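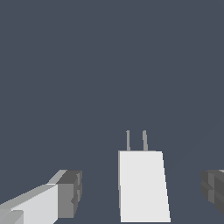
Page last updated: September

Call for participants: reviewers for the Hineck practice guide on simulated gripper trials

Hineck is looking for people to help test a draft guide on how pick-and-place trials should be set up, run and written up in simulation. The guide covers arms with two-finger grippers. It is meant for small labs and integrators that do most of their early work on screen and want their results to be usable by someone else.

We need reviewers from three backgrounds: people who build simulated cells, people who sign off on machine safety, and people who operate arms on a shop floor. You do not need to have worked on a standard before.

What you will do

You will read the draft, apply it to a set of recorded trials we supply, and tell us where the wording is unclear or asks too much. The work is done from home over 7 weeks. Expect to spend 4 hours a week on it, including one online meeting with your group. Meetings are held in the evening and are recorded for those who cannot attend. 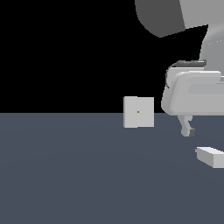
Section 3 of the draft deals with scene records, and it is the part we most want tested. It asks the author of a trial to write down every object in the scene before the first run, with its size, its starting position and the reference point used to measure it. Markers have to be recorded too, even one as small as the orange-brown dot on the grey cube. The white block on the floor gets its own entry, whether or not the trial calls for the arm to touch it. Some early readers felt this was too much paperwork for a simple scene. Others wanted camera positions added to the same record. We would like a wider range of views before the wording is settled.

Other sections cover naming of arm poses, stop conditions, limits on finger force, how to report failed grasps, and what must be repeated when a trial is moved to real hardware. There is also a short annex on keeping old versions of a scene file.

Who can apply

You should have:

- at least one year of paid or study experience with robot arms, simulated or physical
- a computer that can play video and open spreadsheets
- enough written English to comment on a technical draft

Students are welcome. Employees of Skanex, which supplied the scene files, can comment in the open round later on but cannot join the review groups.

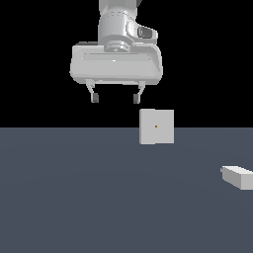 Payment and conditions

Reviewers are paid a flat fee on completion. The amount is set out in the participant agreement, which we send with your offer. If you leave partway through, you will be paid for the weeks you finished. Your name will be listed in the guide unless you ask us to leave it out. Comments are shared within your group without names attached.

There are 30 places. If we get more applications than that, we will choose a mix of backgrounds and workplace sizes. An in-person session at our Zullthorpe office is optional, and travel is not covered.

How to apply

Fill in the form on the Hunt project page. Tell us what kind of arm work you do and which section of the draft interests you most. A résumé is not required. Applications close at 5 p.m. on the last working day of the month, and we will reply to everyone by email.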